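Refurb bench: where we've got to since June

Hello Joelle, and thanks again for being so patient with us! Your grant for Jirura has gone mostly on parts and bench rent this quarter, and I'm really pleased with how it's going. We've now had 501 desktops through the door, and 100 of them are back out with families on the Flutholm estate.

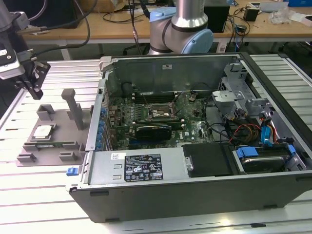
Most of what comes in is office stock, and the towers are a joy to work on once you've got the side off and laid them flat. The Dell boards are my favourites. The blue clips down by the expansion slots and the blue tabs on the hard drive mean you can see straight away what's meant to come out, and Kulsoom has been teaching our newer people on exactly that sort of case. Memory is the sticking point, as plenty of machines reach us with none at all.
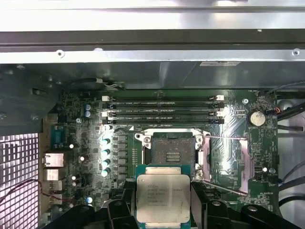 Processors are going better than I feared. Nanami sorts them by socket type on Saturday mornings and we've only bent the pins on 4 boards (one of those was me, sorry). We've spent £2,062 so far, nearly all of it on memory, thermal paste and replacement drives. 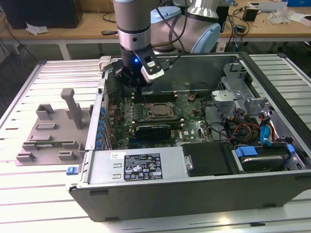 Next up is cabling, which I'd like to see done more tidily before the lids go back on. Raed is writing a one-page guide for it. I'd also like to talk to you about storage, as the Hattar unit is nearly full! Could you ring me before the next payment's due?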